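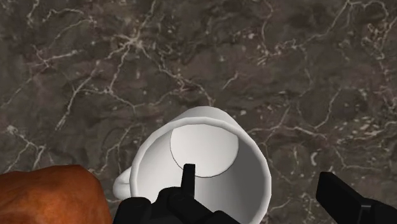
The annual meeting of the Grodasside Residents' Association was held on Sunday, July 19, 2020, in the ground floor lounge, and was called to order by the Chair at 2:00 p.m. A quorum was confirmed, with 29 units represented in person and 13 by proxy, out of a total of 69. The first business was the refurbishment of the shared kitchen. The Chair referred to the dark surface with pale veining and said that the same pattern was proposed for the new counters. One member asked whether plain white mugs, such as the one shown against it, would continue to be supplied by the Association. The Chair confirmed that they would.

Minutes of the previous meeting

The minutes of the December meeting were approved with one correction. Under "Parking," the words "north gate" were changed to "east gate."

Kitchen counters

Two bids had been received for the counters, from Starkus and from Plirnoneck. The Starkus bid was lower but did not include removal of the old sinks. The Plirnoneck bid included removal and disposal, with work to be finished within 13 working days. Several members asked that the kitchen not be closed on weekends. The Secretary was directed to put this request to both firms in writing.

It was moved and seconded that the Board be authorized to accept the Plirnoneck bid, subject to a satisfactory answer on weekend access. The motion carried, with two opposed.

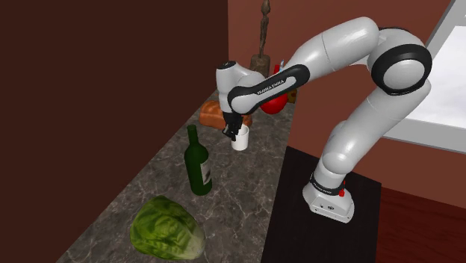
Discussion turned to the finish of the counters and their upkeep. A resident of the second floor stated that dark stone shows flour and water marks and asked that a lighter color be considered. The Board replied that the lighter samples had been reviewed in the spring and found to stain. Another member supported the dark gray with its thin, branching veins, and remarked that a brown loaf and a small white cup both stood out well on it, which would help residents with poor eyesight. It was agreed to keep the dark color. A request for a raised edge along the sink side was referred to the Board.

Bread delivery

The Sárközi bakery has offered to continue its morning delivery to the lobby through the end of the year. Orders must be placed by 6:00 p.m. the day before. Members were reminded that unclaimed orders are charged to the unit. The balance of the bread account stands at $313.

Laundry room

The second dryer remains out of service. A part is on order. Quiet hours are unchanged.
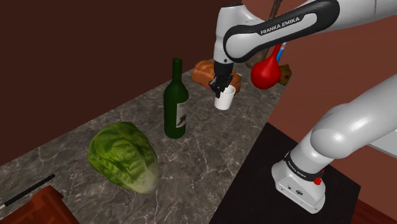
Other business

A member asked that the hallway lights on the third floor be placed on a timer. The Board will obtain a price. The request to move the bicycle rack was withdrawn.

The date of the next meeting will be posted in the lobby. The meeting was adjourned at 3:35 p.m.

Respectfully submitted,
Secretary, Grodasside Residents' Association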